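28 Sep 2023

Cleaning supplies, round two. The Plillura order came in this morning and I'm happy to say the whole lot fits on the middle shelf, with room left over for the hand brushes! Moved the Tralteck spray bottles down to the bottom where the short people (me) can reach them.

Spent most of the day on scrubbing. The old bench by the window still had glue on it from June, and I tried 3 ways of getting it off: warm water and soap, soap with a long soak, and the Hiver paste. The long soak won by a mile. Seven minutes under a wet cloth, then short strokes along the grain, and the glue came up in lovely long curls – so satisfying. The paste works too but leaves a film that wants a second wipe, and I ran out of patience for that.

Stiff bristles are great on the bench and far too rough for the painted shelf. I found that out on a back corner, luckily. Soft side only for paint from now on.

Also relabeled bin 723, which had been sharing a label with bin 77 for ages. Rags in one, scrubbers in the other, at last.
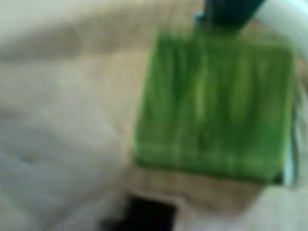 How long should a scrubber dry before it goes back in the bin?

Overnight, standing up with air on all sides, and longer in damp weather. If it still feels cool in the middle, leave it out another day.

Next up: try the long soak on the Shakya cabinet doors, and order more cloths.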